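Okay, robotics club thread, since a few of you asked what we've been doing with our evenings since February.

The short version: Clelcombe is our sorting project. You give the arm a table of random stuff and three bowls, and it has to put each thing in the bowl you asked for. That's it! That's the whole project, and it has eaten my life.

Our club has 3 teams this term and mine got the bowls. The Pavetti team is doing drawers (good luck to them) and Hamada is all about folding cloth, which I wouldn't touch for money. 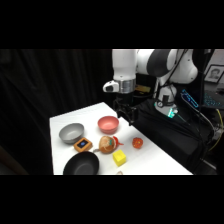

I fought hard for the yellow sponge, by the way. It's squishy, so you can grab it kind of badly and still get away with it. Everyone needs one easy win on the table.

The strawberry is my enemy. Round things roll if one finger touches before the other, and then you're chasing fruit across the table at 9 pm with a line of people waiting for their turn.

Our first plan was to write a rule for every object. We gave up on that after 2 weeks and switched to learning from demos, so now we drive the arm by hand and record each try. The goal is 800 demos before the Utilbridge meet. We have 300. Please send snacks.
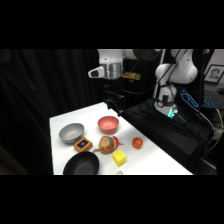 Funny thing about demos is you can tell who recorded them. I go slow and fuss over the wrist way too much. One of my teammates just swoops in like a seagull going for fries, and I'm a little worried the arm is going to learn both of us at once.

Bowl color matters more than I expected too. Gray and black are easy to mix up when the lights are low, but the pink one has never given us any trouble. Good bowl, love that bowl.

Next up is moving the bowls to new spots between tries so it can't just memorize where they go. I'm on the late slot again tomorrow and will post how it goes!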